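Odness Seed Library - Frequently Asked Questions

What is a seed library?

A cabinet of old card catalog drawers in the back hall of the Morcombe Street reading room, full of envelopes, full of seeds. You take some in spring, grow them, and bring some back in the fall. It works like borrowing a book, except that the book gets eaten and you return its grandchildren.

Do I need a library card?

No. You need to write your name and what you took in the green ledger. Please write it so that another person could read it. We have one member on record as either "Paul" or "Paws."

How much does it cost?

Nothing. There is a jar. The jar pays for envelopes.

How many packets can I take?

Six per visit in April, when everyone loses their heads, and as many as you can reasonably plant the rest of the year. If you garden on a windowsill, you can't reasonably plant six kinds of pumpkin. We have had this conversation before.

What do you have?

At the last stocktaking we had 742 packets covering 107 varieties. Beans are the largest group, because beans are easy and people like to feel successful. We are always short of spinach and onions. The current list is taped inside the cabinet door, and Saulius Lūse updates it in pencil whenever he finds the pencil.

What do I have to bring back?

Whatever you can. One envelope of dry, clean seed from your healthiest plant is plenty. If the whole crop failed, come and tell us anyway. Half of what we know about the Forsberg pole bean comes from people complaining about it.

My squash came up strange. Is that your fault?

Possibly. Squash cross with their neighbors, and the neighbors may be three yards over. If you got something that looks like a zucchini but has the texture of a doorstop, the parents met without supervision. We now accept squash seed only from hand-pollinated fruit. Nantana Sombatkul teaches this every summer with a roll of masking tape and a great deal of patience.

Are tomatoes any easier?

Much. Most tomatoes pollinate themselves and mind their own business, so the seed usually grows true. Save from open-pollinated plants only. Seed from a hybrid will grow, but you may not get the tomato you fell in love with.

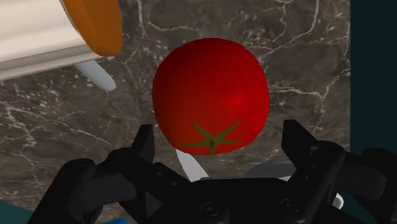 Pick one that is fully ripe, or a little past it, and squeeze the seeds and jelly into a jar. Add a splash of water, cover it with a cloth, and leave it somewhere warm for 2 or 3 days until it smells bad and grows a skin. Your family will have opinions. Pour off the scum, rinse the seeds in a strainer, and dry them on a plate. Don't use paper towels unless you want to return the paper towel too.

Can I donate store-bought packets?

Yes, if they are less than three years old. Somebody once left us 600 loose marigold seeds in a sock. We planted them and they did fine, but we prefer packets.

How should I label my envelope?

Plant, variety, year, and your street. "Red one, good" is a review. If you don't know the variety, write "unknown" and describe it. The Satow lettuce was "unknown, pointy" for two seasons before somebody's aunt recognized it.

When are you open?

Whenever the reading room is. The fall seed swap is Wed 20 October, from five until the coffee runs out. Bring envelopes, and if you borrowed the big strainer last year, bring that.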